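Wostutton Stacking Cup

The Wostutton Stacking Cup is a student robotics competition run entirely in simulation. It was founded by Tarmo Rebane, a shop teacher who had grown tired of buying replacement motors. Teams of two write code for a virtual arm and are judged on how well it handles small cylinders. Entries close in February and the final is held in the school library, which has the good chairs.

Scoring
A perfect run earns 1,000 points. Dropping a cylinder costs 12, and arguing with the judge, Ghassan Bitar, costs rather more. The 2025 rules, dated 03/01/2025, also ban naming variables after him.

Rendered scenes give the gripper a yellow housing and the cylinders a loud magenta, a color chosen by student vote and regretted by the staff.

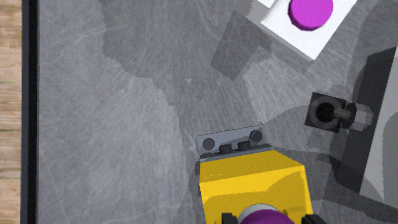
Wornov, the club from across the river, has won the cup twice - both times with code its authors could not explain afterward.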